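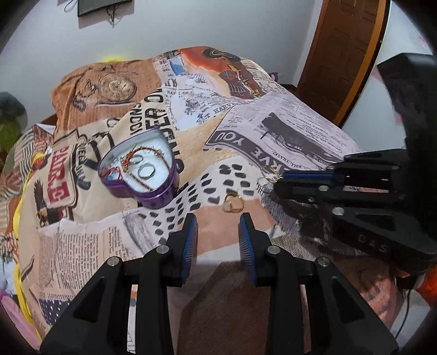
Fig. 4. Bedspread with newspaper-collage pattern. On the bedspread: heart-shaped tin (open) and small gold hoop ring.

4. Putting on, washing and storing the bedspread

This section is for all printed bedspreads of the Cindiria series. For the quilted model Godau please read section 5, because the filling needs a different washing.

4.1 Before the first use

1. Take the bedspread out of the bag and unfold it fully on a clean surface. Do not use a knife to open the bag.
2. Check the print and the four hems. If you find a fault, stop here and write to us before you wash it. A washed bedspread can be exchanged only when the fault is in the seam.
3. Wash it one time alone (see 4.3). Some colour in the water is normal at the first wash.

Note: The small size has a dry weight of 1,090 g. You can find the weight of the other sizes on the sewn label, next to the washing signs.

4.2 Putting on the bed

1. Make the bed as usual. The duvet should lie flat, with the air pressed out of it.
2. Find the label. It belongs at the foot end, on the left side when you stand at the foot of the bed and look to the pillows.
3. Lay the folded bedspread across the middle of the bed and open it first to the foot, then to the head.
4. Pull both sides until they hang the same length. For a mattress of 90 cm width one person can do this easily. For the wide sizes it is better with 2 persons, one on each side.
5. Smooth the cloth with the flat hand from the middle to the sides.
6. At the head end, either cover the pillows or fold the edge back in front of them. Both are correct.

Caution: Rings, bracelets and watches can pull a thread out of the weave. Take them off before step 5. If a thread is pulled out already, do not cut it. Bring it back to the reverse side with a blunt needle.

Caution: Do not put a hot-water bottle, an iron or a laptop charger directly on the print.

Note: Small things with metal edges, for example tins and belt buckles, may lie on the bedspread, but please lift them and do not push them over the cloth.

4.3 Washing

1. Close the zips and buttons of everything that goes in the same wash.
2. Turn the bedspread so that the print is inside.
3. Choose the programme for coloured cotton at 30 degrees. Use liquid detergent without bleach.
4. Do not fill the drum more than two thirds. The bedspread takes up a lot of water and becomes heavy.
5. Take it out soon after the programme ends and shake it from two corners.
6. Dry it on a line, in the shade if possible. A tumble dryer may be used on the low setting only.

If the cloth is creased after drying, iron it on the reverse side while it is still a little damp.

4.4 Stains

Ink, coffee and make-up should be treated on the same day. Put cold water on a white cloth and press it on the stain, do not rub. For grease use one drop of washing-up liquid. The stain remover Tak is suitable for the light parts of the print, but please test it first at the hem, also when the bottle says "for all colours".

4.5 Storing

1. Store the bedspread only when it is fully dry.
2. Fold it in three along the length and then roll it from the foot end.
3. Put it in a cotton bag. Plastic bags are not suitable for a time longer than a few weeks.
4. Every February, or when you change the winter bedding, take it out and roll it again from the other end.

Spare bags and labels can be ordered from Mondgate. Please write the size and the pattern name in your order.

Text of this section: Mingxuan Xu. Checked by Freya Horrocks.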